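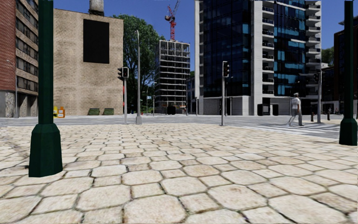 The Long Life of a Sidewalk

Hajnalka Farkas walks to work looking down. She has surveyed sidewalks for the city of Udberg for most of her career, and she can tell from the color of a joint when water has been getting in.

"People call us when they trip," she says. "By then the trouble has been there for years."

The paving in Udberg's center was laid in stages, and each stage followed the taste of its time. Stone went down first, on sand, along the old shopping streets near Rangate. Concrete came later and went almost everywhere else. It was cheap, it was flat, and a crew could pour a whole block in a week.

The two age in different ways. Stone slabs move. Sand washes out from under them, a corner drops, and a puddle forms. The slab itself is usually fine, so a crew can lift it, pack fresh sand underneath and set it back the same day. Concrete stays put until it breaks. A break can be filled, but the patch seldom matches, and sooner or later the panel has to be cut out.
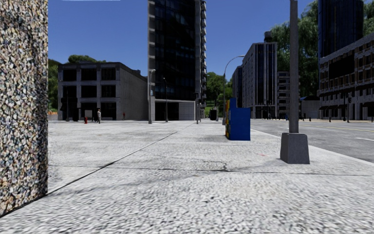 Joints and a small crack in a city pavement.

Farkas's office keeps a list of open repairs. In August it stood at 2,119. Each one gets a grade from one to 4, and only the worst grade has a deadline, which is 90 days. The rest wait for money or for some other job that will open up the street anyway.

Those other jobs cause a good share of the damage. Oskari Lindqvist runs Eken, a small paving contractor that does much of the city's stone work, and he has strong views on utility trenches. A gas or cable crew digs down, fills the hole in a hurry and relays the surface. Two winters later there is a dip the exact width of the trench.

"You have to fill it in thin layers and tamp every one," Lindqvist says. "It's dull work. It gets skipped."

He keeps lifted slabs in a yard on Kashyap Street, sorted by thickness. Some have been turned over once already, so that the worn face is now on the bottom. Finding people to lay them is harder than finding stone. His two newest hires came from kitchen fitting – they were used to working on their knees, he says, and they could read a level.

The city council votes on next year's sidewalk budget this winter. Farkas has asked for a second stone crew. She asked last year too, and got a new truck.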